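ACTA REUNIÓN ASOCIACIÓN DE VECINOS CLALEMLOW
2022-03-23
Toma notas: Consuelo Olvera (perdón por la letra, luego lo paso a limpio)

Empezamos tarde, faltaba la llave del local. Acta anterior aprobada sin cambios.

1. Huertos
Lista de espera: 77 familias. Se propone partir las parcelas grandes en dos. Protestas de los de la fila del fondo, que acaban de poner riego. Se vota: a favor 21, en contra 8. Se parte solo lo que quede libre de aqui a junio.
El agua: la factura subió a 171 euros. Revisar la goma junto al compostador, gotea desde enero.

2. Fiesta de junio
Presupuesto máximo 600 euros. Haretti pone el equipo de sonido, falta confirmar por escrito. Mesas: las del colegio o alquilar a Trummer. Alquilar sale caro, primero preguntar al colegio.
Paella sí, pero con tickets vendidos antes. El año pasado sobró arroz para dos días.
Horario: hasta las doce. Los del portal 4 piden las once. Queda en once y media.

3. Ruido y contenedores
Otra carta al ayuntamiento, la tercera. Firmas recogidas: 86. Llevar copia sellada esta vez!!
El contenedor de vidrio se pide mover a la esquina de la farmacia. La farmacia no quiere. Hablar con ellos otra vez, con calma. 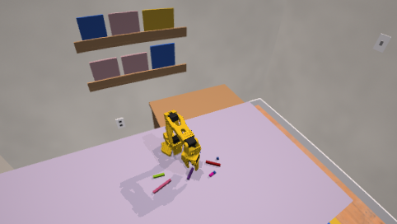

4. Local
Pintura: presupuesto de Iditz, se considera alto. Pedir otro. Color sin decidir, que no sea el verde de antes.
Humedad en el baño, igual que en la ultima reunión. El seguro no contesta. Consuelo vuelve a llamar y manda el parte por correo.
Llaves: hay demasiadas copias por ahí. Cambiar bombín y hacer lista de quién tiene una.

5. Ruegos y preguntas
- Que se avise de las reuniones con mas de dos días.
- Los bancos de la plaza siguen rotos. Se añade a la carta.
- Perro suelto en los huertos por las tardes. Poner cartel en la puerta.
- Cuotas atrasadas: recordatorio por buzón, sin nombres.

Próxima reunión: fecha por confirmar, se cuelga en el tablón.
Se levanta la sesión a las 21:40.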